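We have a sink! A real one, with water coming out of it, set into a real counter, and I've wiped that counter down so many times since yesterday that my husband has started hiding the cloth.

When I left off in September, the old laminate was out and we were eating cereal over a sheet of plywood. I had my heart set on soapstone. Then Hadiza Oyelaran at the Tisden stone yard (the most patient woman alive) let me drag home 3 sample pieces, and I spilled everything I own on them. Coffee, beet juice, turmeric, the works. The soapstone did fine, but I kept walking past it to look at the quartz, a soft warm white from Jullard called Skála. It has the tiniest gray fleck in it, and you only see it when the morning light comes in low. 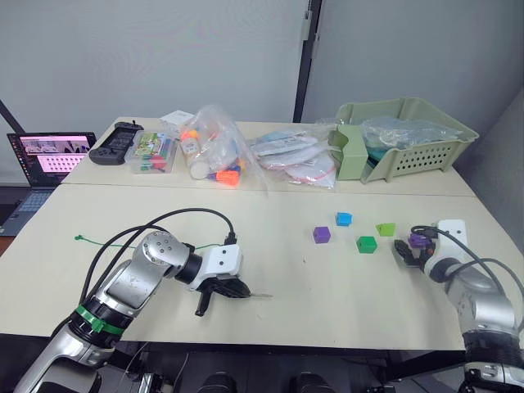
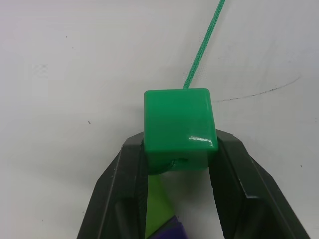
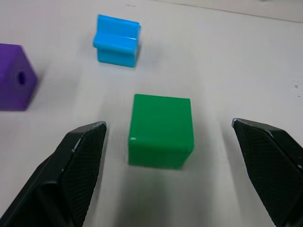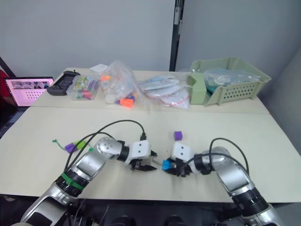
So Skála it was! We paid $390 extra for the eased edge, which feels lovely under your forearms when you're rolling out dough, and I'd pay it again tomorrow. The sink cutout was included. The faucet holes weren't, so read your quote closely, friends.

Bello Osagie did the templating and came back with a helper for the install. The big slab weighs almost 700 pounds, and they walked it up the porch steps and around that awful corner by the pantry without touching the door trim. I stood in the dining room holding my breath. The wall behind the stove is out of square (1920s house, what can you do) and he scribed the back edge so neatly that I only needed a thin line of caulk.

There are 2 seams, one at the corner and one behind the sink. I was dreading them and now I have to hunt for the corner one with my fingertips. The one behind the sink shows a little more when the window's bright, and I've already put a basil plant next to it.

Next up is the backsplash. I've got Kisov tile taped to the wall in two greens, a mossy one and a paler one that goes almost blue at night under the cabinet lights. I change my mind every time I make toast. If you've lived with green tile for a few years, please tell me whether you still love it, and what color grout you used! I'm ordering as soon as I can pick one, and the mossy one is ahead this morning.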